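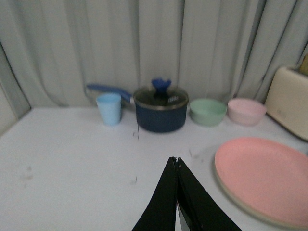 Budget season, posts one through whatever. Two quotes for a second arm. Grube wants the money up front. Jandonier wants it up front and calls this "flexible."

Spare fingers are a separate line item. We went through 3 sets by August, so I asked for 19. Elvira Sánchez wrote "why" next to it, in pen.

The kitchenware line is the only one that got approved on sight - bowls, cups, a saucepan. It's also the only one under $101.

Revised sheet goes back to Elvira tonight. I've asked for 12 sets.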